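4. Setting the table (Lividau light wood top)

Wipe the top with a damp cloth, along the grain. Dry it right away.
Wait 10 minutes before anything goes on it.
Cups go down flat, never dragged. Grit under a mug will scratch the finish – lift, dont slide.
Turn the handle toward whoever is sitting there.

Note: hot drinks need a coaster for the first 2 weeks. After that still a good idea.

CAUTION: no bleach, no scouring pads.
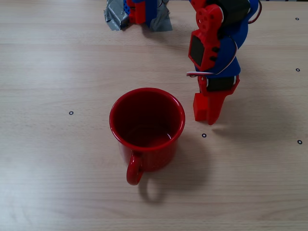

By the Lividau table guide desk | Updated Monday, November 18, 2024

Red mug, handle to the near side, done. Keep it well in from the edge.
Rings left over night – see section 5, oil and soft cloth, go easy on teh oil.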